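Standine Two-Arm Garment Handling: Progress Report to Ranine
September 29, 2023
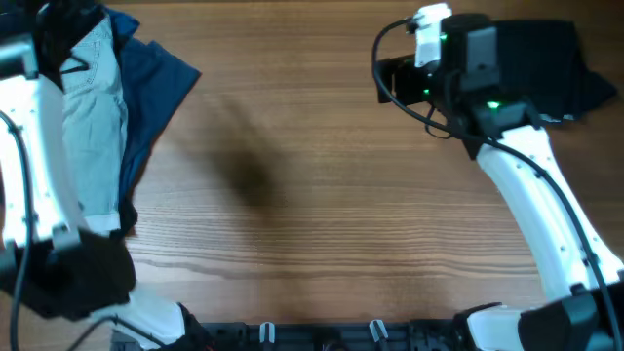
Figure 1. Two-arm cell with denim and dark garments at the far corners of the table.

Work since March has gone into the method for choosing which arm moves first. The earlier controller planned both arms together and often stalled when garments overlapped. The new one lets one arm commit to a grasp and plans the other around it.

Imogen Sedgwick and Fitzgerald Szabo have recorded 1,839 trials with the new controller. Of these, 219 ended without a usable grasp, most of them on dark fabric, where the depth reading is poor. Changing the lighting gave little improvement. Paloma Greenberg is now testing a second grasp point as a fallback — first results are expected next quarter.

Cable routing on both arms was redone after 2 unplanned stops. The garment set from Georgiou now stands at 16 items, and we do not plan to add more before the folding tests.

Spending is within the approved budget. We ask Ranine to confirm the move of unspent travel money to gripper spares.

Kaja Paulauskas, project lead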